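Care and Storage of Basketball Uniforms and Practice Gear
Cakness Recreation League, Equipment Office
Household and workshop tips for families and team managers
Updated 2018-08-05

The Equipment Office issues uniforms to every registered player before the opening of the indoor season in December. Each set is expected to serve three seasons. The following guidance applies to issued uniforms, to practice clothing bought by families, and to the balls, shoes and small equipment that most households keep during the year. Team managers should read it before the first distribution of gear.

Before the first wash

Check the care label sewn inside the garment. Where the label and this page differ, follow the label. Write the player's number on the label with a laundry marker and let the ink dry overnight. Do not write on the outside of the jersey, and do not iron a name tape over the league's own lettering.

New dark garments may release dye during the first few washes. Wash them alone, or with other dark items of the same kind, until the rinse water runs clear. A light jersey that has picked up color from a dark one should be washed again at once and kept out of the dryer, as heat tends to set the stain.

After a game or practice

Take uniforms out of the gym bag the same evening. Damp clothing left in a closed bag develops an odor that ordinary washing may not remove. If washing must wait, hang each piece separately over a rail or the back of a chair where air can reach both sides.

Turn jerseys and shorts inside out. Empty pockets, close zippers, and tie drawstrings in a loose bow so that they are not pulled into the waistband. Remove knee pads and compression sleeves from inside other garments, where they are often overlooked.

Washing

Use cold water and a gentle cycle. Measure the detergent. Too much leaves a film that holds sweat in the fabric and makes mesh feel stiff.

Do not use liquid fabric softener on jerseys, shorts or compression wear. Softener coats the fibers and reduces their ability to carry moisture away from the skin. Chlorine bleach is not permitted on any issued item, including plain white ones.

For persistent odor, soak the garment for 44 minutes in a basin of cool water with one cup of white vinegar, then wash as usual. Vinegar must never be combined with bleach or with a product that contains bleach.

Stains

Blood should be rinsed from the back of the fabric with cold water as soon as possible. Hot water must be avoided. If a mark remains, work a small amount of liquid detergent into it with the fingers, wait, and rinse again.

Grass and dirt from outdoor practice respond best when the dirt has dried. Brush off what will come away, apply detergent to the mark, and wash.

Floor marks on shorts, which appear as gray or brown streaks at the hip, come from dust and finish on the gymnasium floor. Treat them with dish soap before washing. Several treatments may be needed, and a faint trace is considered normal wear when the uniform is returned.

Sports drinks leave sugar behind even when the color has gone. Rinse the area thoroughly. Red and orange drinks should be dealt with the same day.

Drying

Hang jerseys from the hem, not from the shoulders, to avoid stretching the armholes. Shorts should hang from the waistband. Keep all garments out of direct sun while drying, particularly those with dark panels, which fade unevenly.

A dryer may be used for cotton warm-up clothing on the lowest heat. It should not be used for anything with printed or heat-applied numbers. Cracked or lifted numbers are the most common reason that a uniform is retired early, and the cost of replacement falls to the household.

Small repairs

Families are encouraged to make minor repairs promptly. A loose hem on a pair of shorts can be closed with a slip stitch in polyester thread of a matching color. Cotton thread is weaker when damp and should be kept for other work. Secure the end of the thread with several small stitches in the seam allowance, where a knot will not rub.

Snags in mesh should never be cut. Use a fine crochet hook or a needle to draw the loop through to the wrong side, then ease the surrounding fabric back into shape.

If a drawstring comes out of the waistband, fasten a safety pin to one end and work it through the channel by hand. Stitch once through the center back of the waistband and the cord together so that it cannot come out again.

Torn side seams, missing numbers and damaged collars should be reported to the Equipment Office. Please do not use iron-on patches, which leave an adhesive that the repair shop cannot remove.

Shoes

Remove the insoles and loosen the laces after each use. Stuff the shoes with plain paper and leave them at room temperature. Radiators, heating vents and clothes dryers weaken the glue that holds the sole.

Court shoes grip best when the soles are free of dust. Wipe them with a damp cloth before leaving for the gymnasium and carry them in a separate bag. They should not be worn outdoors. Replace laces when the tips split, and keep a spare pair in the side pocket of the gym bag.

Balls

Store balls indoors. A garage that is cold in winter and hot in summer shortens the life of both the cover and the bladder. Set them on a shelf with a raised edge or in an open bin, without heavy objects on top.

To check pressure, use a gauge and compare the reading with the figure printed beside the valve. Moisten the needle with water or a drop of glycerin before inserting it, and push it straight in. A dry or angled needle can damage the valve beyond repair.

Composite balls may be cleaned with a damp cloth and mild soap. Leather balls should be wiped with a barely damp cloth and dried at once. Neither kind should be placed under running water.

Portable hoops and driveway goals

Inspect nuts and bolts at the start of spring and again in the fall. Tighten any that have loosened, and treat surface rust with fine sandpaper followed by exterior metal primer and paint. Bases filled with water should be checked for leaks. Sand is heavier and does not freeze. Nets should be replaced when any strand has broken, as a hand or finger can catch in the loop. Children should not climb on the base during this work or at any other time.

Storage between seasons

Wash and fully dry every garment before it is put away. Fold jerseys with the number facing inward and a sheet of acid-free paper between the layers, so that the printed surfaces do not stick to one another. Cotton bags or lidded cardboard boxes are suitable for long storage. Sealed plastic bags hold any moisture that remains.

Choose a closet inside the home in preference to an attic or basement. Cedar blocks may be placed in the box but should not touch the fabric. Sand them lightly once a year to renew the scent.

Team managers who hold spare sets should keep a written list inside the lid, giving the size and number of each piece. The list should be corrected whenever a garment is lent out. The league's inventory stood at 267 sets at the close of last season, and accurate lists allow the office to order replacements in good time.

Returning issued items

Uniforms must be returned clean, dry and folded within 13 days of the final game. Place the jersey and shorts of one player together in one bag with the player's name on a slip of paper. Warm-up tops are returned separately. Practice clothing belongs to the household and should not be included.

Items may be handed in at the Equipment Office counter on Teixeira Street or given to the team manager. A receipt is issued for each set, and families should keep it until registration opens for the following year.
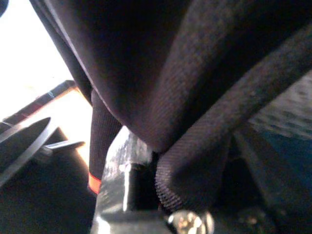

Replacement drawstrings and laundry markers are available at the same counter during regular office hours. Requests for a different size should be made in writing before the first game, with the player's name, team and current uniform number. Exchanges are made in the order received, and the original set must be handed in before another is issued.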